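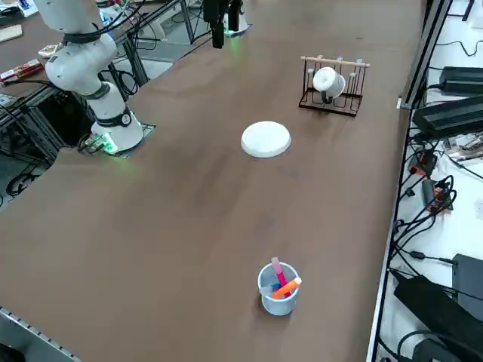
Jun 1, 2022. Rent went up again, 300 more from next month, letter came this morning while I was still in socks. Read it twice standing up. Paraschiva says hers in Flallthorpe hasnt moved since March, so maybe I look over there, but then the bus. Supper was toast over the sink. I keep thinking about a table – a proper big one, brown, with one round white plate on it and plenty of room left over for elbows and letters and whatever else. My kitchen fits a stool. Two if you're friends.

Did the sums after. 3,820 in savings, minus 582 for the tooth, minus the deposit if I move, and thats before a van. Shabani has offered his cousin's van but the cousin has not been asked yet, so. Not counting on it.

Called the agent in Wavthorpe at lunch. On hold, then cut off, then on hold. She had one place left, second floor, no pets, teh heating included. Viewing tomorrow at 3. Must remember pay slips, and the reference from the old landlord if he ever picks up.

Rained all evening. Washing still on the line, too late now. Started a list of what to sell – bike, the green armchair, mom's lamp (no, not the lamp). Set alarm. Bed.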